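Tovness Portfolio Tracker Review: A Year of Dividends, Splits and One Very Long Spreadsheet

Feb 19, 2019

I held out against paid portfolio software for a long time. My wife will tell you I have kept the same spreadsheet since our first brokerage account, and it had grown to 576 rows (plus a tab called "old old" that I was a little afraid to open). Then Kurian, the small manufacturer I've owned shares in for ages, spun off its pump business, and my cost basis went sideways. A reader wrote in to suggest Tovness, and I've been using it since last April.

Getting started took me a full evening and most of a pot of coffee. Tovness will import a file from your broker, and two of my three accounts came across without a hitch. The third, at Hakby, uses its own date format, so I had to fix the columns by hand before the program would take them. Once that was done, though, there was everything I own on one page, and I'll admit I sat there and just scrolled up and down for a while!

What I like best is the dividend calendar. It shows what is due and when, and it splits ordinary payments from special ones, which my spreadsheet never did properly. I had been counting a one-time payout from Lesetti as regular income, so my yield on that stock looked far better than it was. The program put my dividends for the last quarter at $438. I had it at $558. Not a happy discovery, but I'd much rather know before tax time than after.

Splits and spinoffs are handled well too. You type in the ratio and the date, and it works out the new cost per share for both companies and keeps the old figures where you can look them up. I checked its math on Kurian against the company's own tax notice and it matched to the penny.

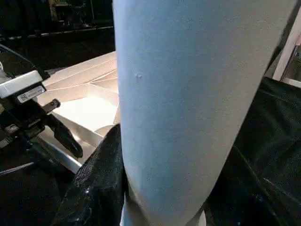 Wayne Simard
Contributing Writer, Personal Investing

Now for the grumbles. The stock screener feels like an afterthought, with very few filters and no way to save a search, so I still use my broker's for that. Price alerts come by email only, and mine tend to arrive after the close. Bonds are barely covered (you can enter them, but accrued interest is up to you). And the free version stops at ten holdings, so most folks with more than a starter account will end up paying.

The charts are fine. My eyes would like bigger labels on them, and I've written to support to say so. They answered the next morning, very politely, and said they'd pass it along.

Would I buy it again? Yes, with the caution that it's a record-keeper and won't help you pick a stock. If you own a couple of index funds, your broker's own page will do you nicely. If you've got a drawer full of single companies bought over many years, with reinvested dividends on every one, I think you'll be glad of it. I've renewed for another year, and the spreadsheet is still on my desktop for now.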